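Rizzi Tub Chair in Brown Velvet: Eight Weeks of Sitting

Last updated: February

I have owned three armchairs in my adult life. The first was a recliner that reclined once. The second was a wingback so upright it made me feel I was waiting to be called in to see a judge. The third is the Rizzi, a round, low, brown velvet tub chair, and I bought it because I was tired and it was on the floor of the Lerncombe showroom at the exact moment my knees gave out.

I should say up front that I went in for a lamp. I still don't have a lamp.

Delivery was by Plikine, who do the hauling for Lerncombe and who give you a window of time in the way that other people give you a vague promise to have lunch. The chair came at the far end of the window, wrapped in enough plastic to preserve it for future civilizations. Assembly is four screw-in feet and a hex key. The instruction sheet runs to several panels, one of them devoted to a drawing of a happy person sitting down. I managed without it.

Now, the sitting. The Rizzi is sold as a "deep lounge chair," and that is a generous reading of deep. I'm of medium height and I fit fine. My brother-in-law is 6 foot 4 and sat in it at New Year's like a man in a bucket. The curved back wraps far enough around that your elbows get support whether they asked for it or not, and the seat cushion is on the firm side. It gave a little in the first two weeks and then stopped, as if it had made its point. I can do two hours with a book before my lower back files a complaint. With a cushion behind me I can do a whole evening.

The cushion matters more than I expected. A tub chair has a round back and you, presumably, don't, so there is a hollow right where your spine would like some company. A long rectangular cushion fills it best. Square ones slide down and sit under your ribs like a reproach. I tried four from around the house, and then bought a fifth, the Rorgate bolster, which cost too much and smelled of the warehouse until the end of the month. The winner was an old one from the guest bed.

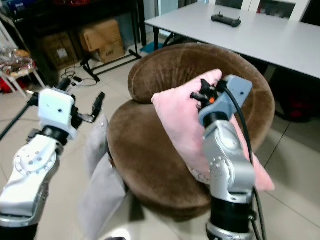 Does a cushion stay put on velvet, or does it end up in the seat?

Mostly it stays put, provided you lean it at an angle against the back and push the top corner well in. The pile has some grip to it, more than leather and much more than the slippery stuff they put on office chairs. A heavy filling helps. Feather cushions slump by dinnertime, and anything with a satin cover will be on the floor before you've found your page.

On to the velvet itself. It is plush and warm and it shows everything. Run a hand across it one way and you get a pale streak; run it back and the streak goes dark again, or goes somewhere else. Every person who has sat in this chair has left a record of having done so. If you are the type who likes vacuum lines in carpet, you will either adore this or lose entire weekends to it. I spent the first few days brushing it all in one direction with a clothes brush. I have since been seen to.

Crumbs sit on top of the pile and can be flicked off. Cat hair does not sit on top of anything and cannot be flicked anywhere. Coffee, of which I have conducted one unplanned trial, blots up decently if you get to it fast with a damp white cloth and don't rub. There's a faint shadow on the left arm that I can find and guests can't, or they're being nice.

If you have hard floors, put felt pads under the feet on the first day. On my kitchen tile the bare feet made a noise when the chair was moved that brought the dog out from under the bed. The pads were 38 cents apiece at the hardware store, and why the manufacturer couldn't throw in four of them I leave to their conscience.

It weighs 56 pounds according to the tag and considerably more according to me on the stairs. There is nothing to hold. It's a round thing covered in fabric, and you end up hugging it and walking sideways. If it's going upstairs, get help, and take the feet off again first.

Price: I paid a bit under 1,000 dollars with the floor model discount, and delivery was another 100 on top. At full price I'd have walked out with the lamp. For what I paid I'm pleased with it, and I'd buy it again in a darker color, or in a fabric that keeps its mouth shut about who sat where.

Good: the arms, the firm seat, the look of it from across the room. Bad: weight, streaks, no pads in the box. The dog has been told it isn't his and is considering his options.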